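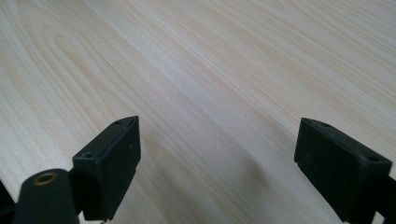 Print this page | E-mail this page

How to Express, Label and Deliver Milk for the Zumanville Donor Milk Program

These instructions apply to mothers who have completed screening and have received a donor number from the Zumanville Donor Milk Program. If you have not yet been screened, please do not begin saving milk for donation. Milk expressed before your approval date cannot be accepted unless the intake nurse has told you in writing that it may be included.

Before you start

Your starter packet contains storage bottles, a sheet of blank labels, a temperature card for your freezer and a collection log. Check that your donor number is printed correctly on the log. If the number is missing or wrong, call the intake desk at extension 971 before you fill any bottles.

You will also need a clean breast pump, dish soap, a basin used only for pump parts and a freezer that holds a temperature of 0°F or colder. A freezer compartment inside a small dormitory-style refrigerator is not suitable, as the temperature changes too much when the door is opened.

Place the temperature card on the middle shelf of the freezer and leave it overnight. Write the morning reading in the first box of your log.

Step 1. Clean the pump parts

Take the pump apart completely. Rinse every piece that touches milk under cool running water, then wash it in the basin with hot water and dish soap. Rinse again and let the parts air-dry on a clean paper towel. Do not use a cloth dish towel.

Parts should be sanitized once a day by boiling or steaming, following the directions from the pump manufacturer. Tubing that has moisture or mold inside must be replaced. The program can supply replacement tubing for most common models.

Step 2. Wash your hands and express

Wash your hands with soap and water for at least 20 seconds and dry them with a paper towel. There is no need to wash the breast with soap before each session. A daily shower is sufficient.

Feed your own baby first, or set aside what your baby will need. Donation is intended for surplus milk only, and our staff will never ask you to increase your supply for the program.

Milk collected passively in a shell or drip cup should be kept for your own use. Please donate only milk that has been expressed by pump or by hand.

Step 3. Fill the bottles

Pour the milk directly into a program bottle. Each bottle is marked at 150 milliliters; do not fill above this line. Milk expands as it freezes, and an overfilled bottle may crack or lift its cap.

Milk from more than one session on the same day may be combined. Chill the newer milk in the refrigerator before adding it to the bottle. Never add warm milk to frozen milk.

Step 4. Label each bottle

Use a ballpoint pen or a fine permanent marker. Every label must show:

Your donor number
The date of the first session in the bottle
The time of the first session
The letter M if you took any medication in the past day

Attach the label before freezing. Labels do not hold well on a cold surface. Do not write your name or your baby's name on the bottle.

Step 5. Freeze

Move the bottle to the freezer within 24 hours of the first session. Stand it upright toward the back, away from the door, and keep it separate from raw meat and fish. Record the freezer temperature in your log once a day.

If the power goes out, keep the freezer closed and note the time. Call the intake desk when power returns. Milk that has partly thawed may still be usable by your own baby, but it must not be sent to the program until staff have reviewed the details with you.

When to pause

Stop saving milk for donation and notify the intake desk if you:

Have a fever, a breast infection or any illness for which you see a doctor
Begin a new prescription, over-the-counter medicine or herbal product
Drink alcohol or use tobacco, nicotine or cannabis in any form
Receive a transfusion, a tattoo or a new piercing
Have a household member with a newly diagnosed infectious disease

A pause does not end your enrollment. In most cases you may resume once a nurse has spoken with you. Please continue to breastfeed or express as your own doctor advises.

Step 6. Deliver the milk

Deliveries are received at the Cruzado Street entrance and at the Lamosholm clinic. Both sites accept milk on Wednesday mornings. Bring your collection log with you; bottles without a log will be held until one is provided.

Pack the frozen bottles tightly in the insulated carrier. Fill any empty space with crumpled clean paper. Use frozen gel packs and do not use loose ice, which is warmer than frozen milk and may cause thawing. The trip should take no longer than 2 hours. Donors who live farther away may request a courier pickup, for which 7 days' notice is needed.

Staff will check the temperature of the carrier, compare the labels with the log and give you a receipt. Bottles are then entered in the Trumo tracking system under your donor number. Empty bottles for your next delivery are handed out at the same desk.

Winter hours for the Lamosholm clinic begin in October and are posted at the entrance.

E-mail this page | Print this page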